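Kitley to Replace Aging Water Meters Beginning This Spring

6 April 2023

The town of Kitley will replace the water meters at 1,164 homes and small businesses under a contract approved this week. Work starts at the north end of town later in April and moves south as each section is finished.

The current meters have been in service for more than two decades. Older meters tend to run slow as their moving parts wear down, so a house can use more water than its bill shows. The town has also had trouble finding spare registers for the model it uses, and several broken units have been billed on estimates through the winter.

The new meters will be installed by Banine Utility Services, which did similar work in the neighboring town of Nelterov two years ago. Each one sends a reading by radio once a day. Meter readers will no longer need to enter yards or lift pit covers except for repairs.

Most of the old meters sit in pits near the curb, and residents in those homes do not need to be present for the change. Another 276 are inside basements or utility rooms. Those customers will get a letter with a phone number to call for an appointment. The letters go out one section at a time, and anyone who has not received one should wait for it before calling.

Water will be shut off for less than an hour at most addresses. Crews will knock before turning off the supply and leave a door tag if no one answers. After the water is back on, residents should run a cold tap in a tub or outside faucet for a few minutes to clear air and any loose sediment. Cloudy water is usually trapped air and should clear on its own. Anyone whose water stays brown for more than a few hours should call the water office.

Customers will not be charged for the meter or for the installation. Pipes on the house side of the meter remain the property owner's responsibility, and if a shutoff valve is found to be stuck or leaking, the crew will leave it alone and give the owner a written notice. The town has set aside $300 per household to help owners who qualify for assistance with valve repairs. Application forms are at the front counter of the Nilsuwan Building, where the water office moved last fall.

Water rates are not part of the project. The last rate change took effect in January, and no other change is planned for this budget year. Bills may still look different for some customers once readings come from the new equipment, and the office will accept payment plans for any bill that is more than double the same period last year.

Residents are asked to keep pit covers clear of parked cars, mulch and trash bins while crews are on their street. Dogs should be kept indoors or on a leash during the visit.
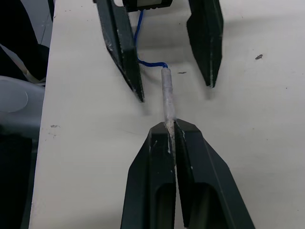 Will my water use be visible to me during the month?

Customers will be able to see daily use through an online account once their section is complete. The town expects to open the accounts 4 weeks after the last meter in a section is installed. Paper bills will continue for anyone who wants them.

Questions about appointments should go to the number printed on the letter. Other billing questions can be taken to the water office during regular hours.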